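Monday, late

Drove over to Terkgate after lunch to look at the walnut Tarcísio Lopes has been going on about since April. He calls it claro. I call it walnut until I've planed a corner of it, and he wouldn't let me plane a corner of it.

The story is that it came out of an old orchard and sat air drying in a barn for 15 years. Every walnut board I have ever been offered came out of an old orchard and sat in a barn. Some of them had kiln stickers still on them. This one does have the color, I'll give him that, a warm brown with purple running through it and a gray streak near the pith. Steamed walnut goes flat and muddy all the way across and this hasn't. So maybe air dried. But the ends are painted over thick, and when somebody paints the ends that thick I start wondering what the checks look like underneath.

My meter said 15 percent on one face. His said less. His meter is the kind with no pins and he had it set for who knows what species. I asked and he said "hardwood."

He wants 421 for the slab. There's a strip of sapwood down one side as wide as my hand, pale as pine, and he charges for it the same as the heart. I'm told people like that look now. I don't. It's softer to the beetles, it never takes oil to match, and I'd be ripping it off and burning it. Told him so. He said Ashwin Kartha would take it sapwood and all for the counter at Pastis, and maybe that's true, though Ashwin told me last month he was done with walnut because the sun by those front windows bleached the last piece to the color of weak tea. Walnut does that. Everything else in the shop gets darker and walnut fades.

Came home by way of Camargo and stopped at the yard. They had a stack marked Nelleter walnut, new to me. Dark all right, but the pores are wrong and it weighed like wet sand. I scraped a bit with my knife and it smelled of pepper. Asked where it grows and the fellow at the desk read me the tag again. It may be a perfectly good wood. Nobody is going to find out from me at 100 a board.

Then an hour in the shop on the small table. The old black walnut still cuts sweetly, straight parts anyway. Tore out behind the knot, same as Saturday, so I took a scraper to it and quit while I was ahead. Brown dust in everything again, my nose included. The 2 offcuts I glued up last week have moved apart at one end. That wood was supposed to be dry too.

If he drops the price and lets me cut one end back to clean wood, I'll think about the slab. Haven't called him.

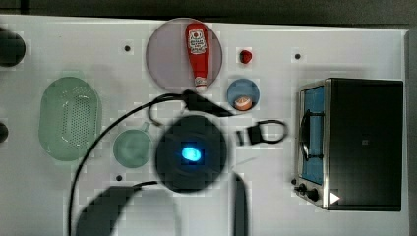
Toy ketchup on a plate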